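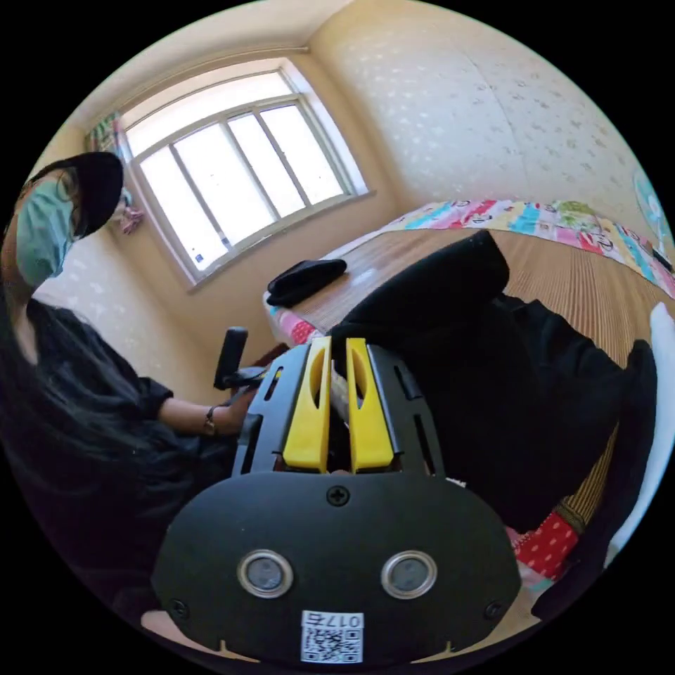

Most of the arguments I have had this year about learned manipulation policies have been arguments about file formats, though they did not start that way. They started with a model that reached for a shirt and closed its fingers three centimeters short, or one that hovered over a folded towel and trembled. Someone proposed a larger network. Someone else proposed more demonstrations. Two weeks later the cause was found in a conversion script.

My position is that the software between a hand-held gripper and a training run deserves to be treated as part of the controller. It should be versioned like the controller, tested like the controller, and written by people who expect to be paged when it breaks. At present it is usually a folder of scripts with one author, and that author has moved to another project.

Hand-held collection changes where the errors come from. On a teleoperated arm, the joint encoders report where the tool was at every tick, and the commands that put it there are logged alongside. The recording and the robot share a body. With a hand-held tool, the pose of the fingers has to be reconstructed from cameras and inertial data, then expressed in a frame that a robot arm will later use. Every action label in the dataset is an estimate. A policy trained on those labels will reproduce the bias in the estimate with great fidelity, and the validation loss will look fine, as the validation split carries the same bias.

I will use our own pipeline as the bad case. It is called Votau, it reads raw sessions and writes training episodes, and until May it had no test that ran on real data. Feng-yi Shek found the fault that changed this. She had been asked to work out why one batch of bedroom episodes produced a policy that rotated the wrist slightly too far before each grasp. The batch held 216 episodes. In 18 of them the left and right devices had been swapped at import. The converter assigned sides by the order in which the files were listed in the session directory, and on one laptop the listing order was different. Each device carries its side in its own metadata. The converter never read it.

Nothing crashed. The trajectories were smooth, the images were sharp, and the swapped episodes passed every check we had, because every check we had was a check on one stream at a time. Frame rate, exposure, tracking confidence and gripper range were all measured and all within limits. The relation between the streams was wrong, and we measured no relations.

The fix was four lines. The new test took longer. It projects the reconstructed fingertip position of each device into its own camera and compares it with where the fingers are detected in the image. If the two disagree by more than 8 pixels at the median, the episode is held back. We should have written it on the first day. The fingers are in view for almost the whole recording, always in nearly the same place, and they are a calibration target that costs nothing. Bright fingers make it easier still. I have seen other teams pick finger colors for looks and then struggle to segment dark plastic against dark clothing.

The projection test does not catch everything. It says nothing about time. An offset between the image clock and the pose clock leaves a stationary gripper looking perfect and a moving one looking slightly late, and a median over an episode with long pauses hides it well. Our largest offset was 80 milliseconds. At a slow reach that is a small spatial error. At the moment of closing, it moves the grasp label from contact to before contact, and the policy learns to close on air. We now estimate the offset per session by correlating optical flow with angular rate, and store the result in the episode header with its uncertainty. Sessions with too little rotation to give a stable estimate are marked as such. They are still used, with a lower weight during training.

The common reply is that scale washes this out. Collect enough and the errors average to zero. That holds for noise that is independent between episodes. Calibration errors belong to a device, clock errors to a firmware build, side swaps to a laptop. They arrive in blocks. If one device does a large share of the fabric work, then fabric and that device's extrinsic error become the same variable, and no volume of data from that device will separate them. Adding kitchens will not help the shirts.

The second reply is that strict filters throw away hard episodes, and the hard episodes are the valuable ones. I have more sympathy for this one. Homes are difficult for visual tracking. A bright window saturates part of a wide-angle view. Fine parallel stripes give a feature matcher hundreds of nearly identical candidates. Black cloth gives it none, and a pale wall not many more. An operator's arm and hair move independently of the room and have to be rejected as outliers. A filter that simply drops low-confidence tracking will drop bedrooms and keep workbenches, and the resulting policy will be good at workbenches.

So the filter should not be a single threshold on confidence. We tried that in Zindeck, our review tool, and the distribution of rooms shifted within a week. The present version stores each failure with a cause – lost features, saturation, clock, side, calibration – and refuses to delete. Training configurations select by cause. A perception model can use an episode with a poor trajectory if its images are sound. A policy cannot. These are separate decisions and they should be made by the person running the experiment, with the reason in front of them, instead of by whoever set a constant in the importer last year.

It also means the failure report goes to someone who can act on it. When a session ends, the operator sees a short list on the phone within a minute: which takes lost tracking, and at what second. The earlier version showed a score. Operators optimized the score, reasonably enough, by moving slowly and avoiding dark clothes. The list has not had that effect so far, though I would not claim that it never will.

On planning I have less to report and more complaints. A person holding a gripper approaches a garment on a bed from whatever side the shoulder allows. The path of the tool is valid for a human arm and may be unreachable for a robot arm bolted to a base. Most pipelines discover this at deployment. Chung, the retargeting layer we run after Votau, solves the inverse kinematics for every episode against each arm we intend to use and records the fraction of frames with a solution. It is cheap. The result is often unpleasant, and it is better to have it in a table before the training budget is spent. Where a base position exists that makes the whole episode reachable, we store that position too. Where none exists, we do not smooth the path until one does. A smoothed demonstration is a demonstration that no one gave, and it pairs images from one trajectory with actions from another.

I am aware that this is all unglamorous. Architecture comparisons get written up, and importers do not. But consider what such a comparison means when the data underneath has an unmeasured offset. Two models are ranked by how well they tolerate a bug. The ranking may even reverse once the bug is fixed, which happened to us in a small way: the model we had set aside before Feng-yi's fix was the one we kept after it.

What I would ask of any group publishing manipulation data from hand-held devices is modest. Ship the raw sensor streams with the processed episodes. Ship the converter, pinned to the commit that produced the release. Put device, side, firmware build and calibration date in every header. Report reprojection error and clock offset per device, with the spread, and say how many episodes were dropped for each cause. Evham, our next release, will carry all of these. The calibration dates for the oldest sessions are missing and the field will be left empty for those.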